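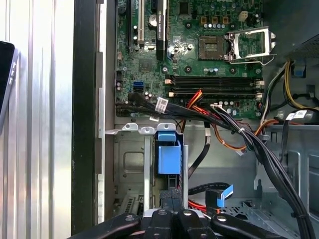 The processor socket and the two memory slots on the motherboard.

Old Computers, New Use: Our Spring Term Recycling Project
Zelcombe Middle School, Grade 7

Our class picked electronic waste as the topic for the community project this year. The question was what people in Zelcombe do with electronics they no longer use, and whether the school could help collect them.

First we wrote a survey with four questions and took it home. We also left copies at the library and at the Citholm Road grocery store. We got 314 surveys back. The most common answer to "Where is your old computer or phone now?" was a closet or a drawer. The second was the garage. Many people wrote that they did not know where to take it. A few were worried about the files still on it.

Dario Sanna's group made the posters and a map of drop-off places. There are only 2 in our area, and the one in Kurkcombe closes at noon. We put the hours on the poster after a parent drove there and found the gate locked.

The collection was held in the bus loop behind the gym. Eighth graders helped carry things in. We weighed everything on the scale from the wrestling room, and the total was 643 pounds. Printers were the heaviest part of it. We also got keyboards, phones, a bread machine we had to send back, and a box of cables that took two lunch periods to untangle.
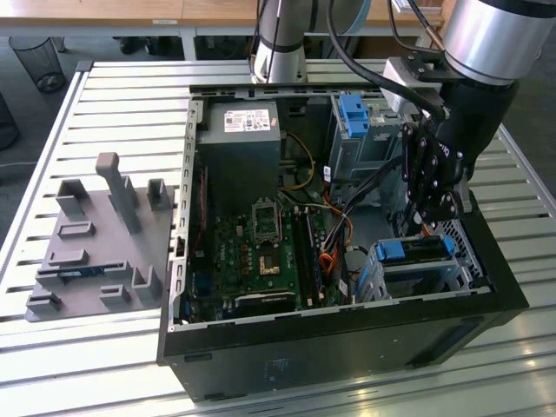

Desktop computer with the case open. The power supply is at the upper left.

After the collection we learned what is inside a computer. Circuit boards have copper in them and small amounts of gold. Some older boards also have lead in the solder, so they should not go to a landfill. The steel from a case can be melted and used again. Plastic is harder to recycle when different kinds are mixed together.

Archie Morrison wrote to Higuchi Recycling to ask if they would take the load. They sent a truck the next week and gave us a receipt, now on the board by the office.

Problems we had:
We ran out of tape for the labels.
17 surveys had no answers on the back page. We should have printed "turn over" at the bottom.
We did not plan for batteries, and people brought a lot of them.

Next year's class wants to do the collection in October, with a separate bin for batteries and a sign out by the road.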